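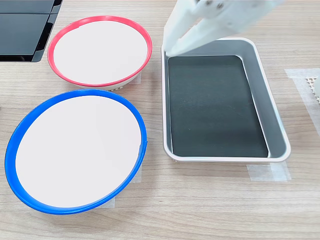 Kitchen Table Robot Tips: Getting the Software to Stack Bowls

Dishes are my favorite thing to teach an arm. They're cheap, they come in great colors, and every kitchen has a pile of them, so you can start tonight with whatever is in the cupboard (plastic first, please!). These tips are the ones I've collected in the Forncombe notebook, mostly for pick, place and nest jobs on an ordinary table with a two-finger gripper. I'm assuming you already have the arm moving and a camera that your computer can see. The rest is software, and I think it's the fun part.

Name your spots before you write any motion

Give every place on the table a name in your config file. Mine are called things like stack_spot, left_near and tray_corner. Put tape on the table at each one, and keep the coordinates in one file that every script reads. When I started I had positions typed straight into three different scripts, and I once spent an entire evening chasing a bug that was just an old number in the wrong one.

If you bump the table, re-teach one spot first and look at how far it moved. If the others have shifted by the same amount, fix the table transform and leave the spots alone.

Translucent tape is lovely because you can leave it down for weeks. It does show up in the camera view, though, as a pale patch with nice straight edges, and a simple edge detector just loves it. Mask it out, or take a background shot with the tape down and all the dishes off, and subtract that.

Look for the rim, skip the rest

A bowl is a tricky thing for a vision script. The inside is smooth and often white, with hardly any texture to hang on to, and glossy walls throw highlights that wander whenever somebody opens the curtains. The rim is where the good stuff is! A colored rim against a white inside gives you a crisp oval, and an oval gives you a center and a tilt in one go.

What works for me:

Threshold in hue and saturation. Brightness will fool you.
Red wraps around the end of the hue scale, so you need two ranges for it and then join the masks. Coral and pinkish reds are the worst for this.
Fit the ellipse to the outer edge of the mask. The inner edge gets thin on whichever side faces away from the camera.
Throw out any fit where the mask covers less than half of the ellipse outline.
Save the fit on top of the picture every single time. Disk space is cheap and you will want those pictures.

That last one has saved me more hours than anything else in the notebook. I keep mine in a folder named by run, and when run 1092 went strange I could flip back through the overlays and see the oval sliding a little farther off center each time. Somebody (me) had nudged the camera arm while wiping the counter.

Dark trays and depth cameras

A dark, matte tray floor is wonderful for a color camera and can be miserable for a depth camera. You may get holes in the depth map, or worse, a floor that seems to float. A shiny metal lip is its own adventure. I stopped asking the depth camera about the tray at all. The tray goes into the planner as a box with a fixed size, its location comes from the corners in the color picture, and depth is used for the bowls only.

Please do put the walls in your collision model. A tray drawn as one flat slab will pass every planning check right up to the moment a fingertip meets the lip. Four thin boxes and a floor will do it, with a little padding. I use 5 millimeters on anything that doesn't move and 10 on anything I might have pushed by accident. If the planner starts refusing perfectly reasonable grasps near the tray, cut the padding on the lip side only.

Same goes for storage bins and dish racks at the edge of the table. They're easy to forget since the arm seldom goes there, and then one day the planner discovers a clever elbow move.

Planning a rim grasp

For bowls I like one finger inside and one finger outside, closing on the wall. It works for nested bowls and single ones, it leaves the opening mostly clear, and you can pick which part of the rim to use. That choice deserves a bit of code. Mine makes candidate grasps all the way around the oval, then scores each one for:

how far the outside finger is from the nearest neighbor
how far the wrist has to twist from where it is now
whether the place pose can be reached with the same grip

Check the third before you grasp! It's so tempting to plan the pick, do the pick, and then ask about the place with a bowl already in the air. Plan both, then move. The Cozma planner I use lets you hand over a list of goals and get one path through all of them, and if yours doesn't, just solve the place pose first and keep it in your pocket.

Come down straight for the last stretch. A free path is fine up high, but a finger arriving at a slant will scoot a light bowl across the table and then your lovely oval is out of date.

The nesting move

Nesting one bowl in another looks like a plain place with a different height, and for about a week I treated it that way. It's better as its own little routine. Go to a point above the center of the lower rim, match the tilt, lower slowly, and stop when the force goes up or when you reach the expected height, whichever comes first. Then open, wait a beat, and back out along the line of the fingers. Backing straight up with one finger inside the rim is how you lift the bowl you just put down.

Write down the expected stack height for each pair in both orders. Blue in red and red in blue may sit differently, even in a set sold together, and a bowl with a raised or perforated bottom will surprise you. I keep a small table of pairs in the config, right under the named spots.

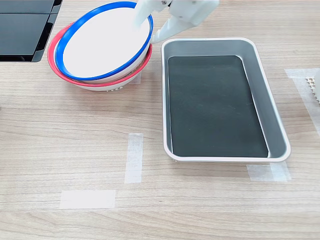
Tarun Nigam wrote in to say that he had the force stop and the height stop fighting each other for ages. His force reading jumped at the start of the lowering move, from the arm speeding up and nothing else, and the routine would let go early with the bowl still in the air. He now ignores force for the first short part of the descent and re-zeros the sensor at the hover point, with the bowl already held. He also asked whether I check the stack afterward or just trust the height.

I check, Tarun, and I love the re-zero trick, it went straight into my script! My check is a second look from the camera after the arm has moved out of the way. With the blue bowl on top there should be one full blue oval and only a part of the red one. If both ovals come back whole, they're side by side and something went wrong. If the lower color shows up as a crescent, I compare its thickness with a saved picture from a good stack. It's a crude test and I'm very fond of it.

Keep the gripper out of your own picture

A white gripper over white bowls is a nuisance. Close to the camera it goes blurry and large, and a blurry finger across a rim will take a bite out of the mask. Three ways to handle it, in the order I'd try them:

Only run detection from a look pose, with the arm parked well to the side.
Project the gripper model into the picture and mask out those pixels. You already know where the arm is, so this is less work than it sounds.
Put a bit of colored tape on the fingers. Matte, and a color none of your dishes have.

I use the first for starting and checking, and the second during the move. If you train a policy on recorded runs, leave the gripper in the picture and leave the tape question alone once you've begun. Changing the color of the fingers halfway through a set of recordings is a sad way to spend a November.

Small tools worth writing

A replay viewer. Mine shows the camera picture, the planned path and the gripper opening on one slider. It's ugly and I use it every day.

A reset script. It unstacks the bowls and puts them back on their spots, slightly off each time by a random amount, so I can start the next run without getting up. Put a limit on the randomness or it will eventually set a bowl half on the tray.

A dry-run flag. Everything plans, nothing moves, and the path is drawn on the last picture. Make it the default and have yourself type the extra word when you want motion.

A stop key that works when the window isn't in front. Test it before supper, test it after you update anything. Keep the real stop button within reach as well.

Settings that keep wandering

Lock the camera's exposure and white balance in software when the script starts, and print the values to the log. Auto white balance will turn a coral rim orange by 4 in the afternoon at my table.

Keep the gripper speed and the closing force in the per-dish settings, next to the hue range. Thin plastic wants far less than you'd think. I set the force by lowering it until the bowl slips when I tug it, then going up a notch.

If you use Zinotel for logging, turn on the option that saves the config with each run. It's off to begin with, and without it you have a folder full of results and no idea which padding made them.

Nelu Sima's version of the pair table is on the Prilavstead board, with columns for dishes that lean. I haven't tried the oval platters in it yet. Those are next, along with a colander whose holes drive my ellipse fit completely bananas.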